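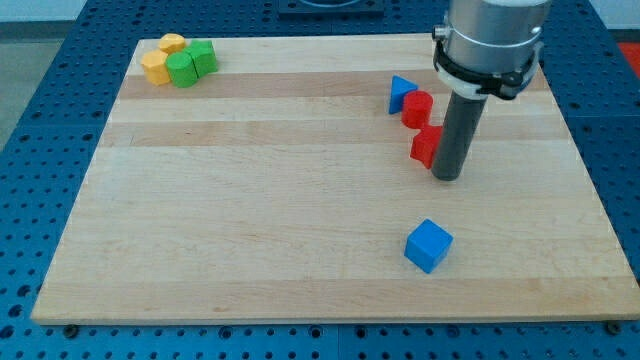 Calimlim Library acquires Drirnlow manuscript of medieval verse

2 min read

August | By Tamara Semeniuk, Press Office

The Calimlim Library has acquired the Drirnlow Miscellany, a fifteenth-century manuscript of English religious and comic verse that has been in private hands since it was made. It will be open to readers by appointment from the autumn.

The volume has 56 leaves and holds 16 poems, five of them not recorded in any other copy. The longest is a debate between a miller and his conscience, in 907 lines of rhyming couplets. Its author is not named. The spelling points to a scribe trained in the north-west Midlands, although two later hands, both from further south, have corrected the text.

Noel Cruzado, Keeper of Manuscripts, said: "Scholars have known of this book from a short sale notice and very little else. We are pleased that it can now be read in full and that the arguments over its date can be settled at the page."

The purchase was supported by the Wisulitz Fund for Early Literature. Conservation of the binding, which has lost its lower clasp, has been completed by Maribeth Umali and Efren Umali.

An edition is being prepared by Bram Michiels and will be published by the Jultix Press at 480 pages, with a facing translation and a full glossary. Dr Michiels will give a public reading from the miller's debate in the Lower Reading Room on Friday at 6.30 pm. Admission is free, but places must be booked through the library's front desk.

Requests to consult the manuscript should be made in writing to the Keeper. Press copies of the catalogue entry are available from the Press Office.

Recent releases
Reading room opening hours for the autumn term
Wisulitz Fund: applications now open for short research visits
New catalogue of sermon collections published
Lecture series on alliterative verse announced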